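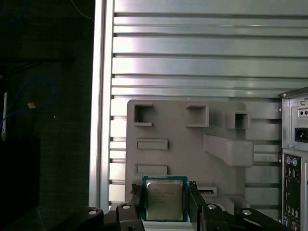

I got to Skolside at four in the afternoon, which is a great time to talk to a bartender and a terrible time to ask one for a drink. She made me one anyway, a gin thing with celery and a lot of lemon, and went back to cutting ice while we talked.

She came over from Skoneck, the hotel bar across the river, where she worked the service well for two years. "You make 100 of the same spritz and your hands stop telling your brain about it," she said. "I missed talking to people." Skoneck was paying better, she admitted, and the walk-in cooler was bigger — she still brings up that cooler like an old boyfriend.

The menu at Skolside is short, and I asked her why there's no Old Fashioned on it. "Everybody knows we can make one. I'd rather use the line for something you haven't had." My pick is the Pramanik, a rum sour with tamarind and black cardamom that I've now ordered on every visit (okay, twice on one of them). The cardamom took forever to get right. "It tasted like a campfire until June," she said. "A wet campfire."

We got onto prices, because I always do. She groaned. Limes are up, glassware walks out the door in people's purses, and the good vermouth only comes by the case. "I'd love to sell you that drink for less. I'd also love to pay the dishwasher."

Next up is the Orley, her take on a Martini with pear brandy and a drop of salt water. She let me try it out of a coffee mug. It's still too sweet for me, and I told her so, and she wrote "too sweet" on a strip of blue tape and stuck it to the bottle.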